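3.2 Materials and arrangement of the sorting station

The sorting study was carried out in the small-parts room of the Tipoki repair and recovery center in October 2020. The parts came from discarded household devices supplied under the Jurgate return scheme. After the outer cases had been opened, the contents were passed on as mixed lots of circuit boards, cables, connectors and metal fragments. A total of 1074 parts were entered in the register, of which 1047 were retained for the analysis in Section 4. The remainder could not be assigned to a class under the Henus coding guide.

Circuit boards formed the most varied class. They differed in outline, in color and in the number of components still attached, and many did not lie flat when set down. Boards with wire-to-board connectors were recorded separately from bare boards, as shown in Figure 2.

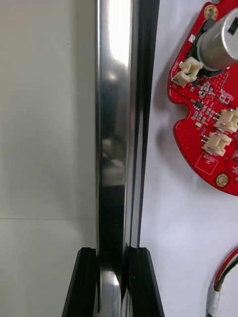
Figure 2. Red circuit board with curved outline and white plastic wire-to-board connectors, on a white surface.

The condition of the connectors was noted at intake on a scale from one to five. A score of five was given when the housing was whole and all pins were straight. Boards scoring two or less were sent to material recovery without further testing, in keeping with the practice described by Costigan in the earlier Skekus report.

Sorting took place on a white tabletop. Yellow plastic bins were set out on the left and right, and a stainless steel tray was placed in the center between them. 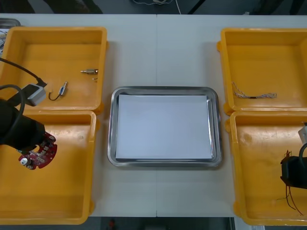 Bins were assigned to classes before each lot was opened, and the assignment was kept until the lot was closed. Cables with a connector still attached were treated as one part. Loose metal pieces were kept if they could be matched to a connector or a housing, and were otherwise weighed together at the end of the lot. All class decisions were reviewed by Anahera Costigan, and disputed parts were returned to the tray for a second reading. The rules for settling such cases are given in Appendix B, together with the intake form.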